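Section 6: Booking and Seating Your Studio Audience

Wutura handles tickets, seating and laughter for live variety shows. It can't supply jokes. For those, see your writers.

Before you start, make sure the stage plan from Section 5 has been saved. If Meriem Chraibi set up your account, she will have saved it twice.

1. Open Audience and choose New Taping. Type the name of the show as you want it on the tickets. The ventriloquist's name goes first. The dummy may ask for equal billing, and there is a checkbox for this.

2. Enter the capacity. The Denard layout seats 209. Hold back 40 of those for guests of the cast, who will arrive late and want the aisle.

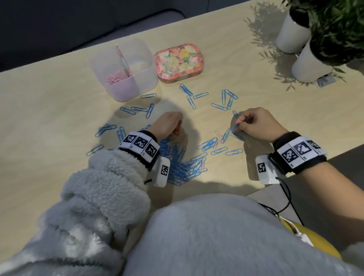 3. Set the splash zone. Any act involving pies, seals or seltzer needs the first two rows flagged. Ticket holders in flagged rows get a polite message and a poncho voucher.

Caution: Do not flag rows after tickets have gone out. The 2 messages cross, and people turn up in evening wear.

4. Assign the applause cues. Drag each cue to a line in the running order. Leave at least six seconds between cues, or the sign will flicker and the crowd will clap like a car failing to start.

Note: Cue 739 is reserved for the closing number. You can rename it, but you can't delete it. Mostafa Sqalli in support has heard all the arguments.

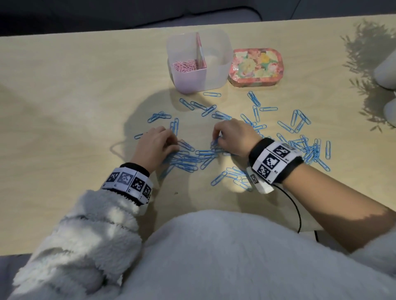
5. Choose a heckler setting. "Off" removes the balcony box from sale. "Mild" sells it to the public. "Resident" keeps it for the same two seats every week – use this only if your host has a thick skin.

6. Press Release Tickets. The button turns gray while the tickets go out. Pressing it again sends them again.

If the audience doesn't laugh

Check that the microphones over the seats are switched on in the Garnov panel. If the meters are moving and you still hear nothing, the fault is in the material. Open the MacBrayne laugh library, pick a reel, and keep the level below the band. Reel 6 contains a cough that regular viewers now recognize, so go easy on it.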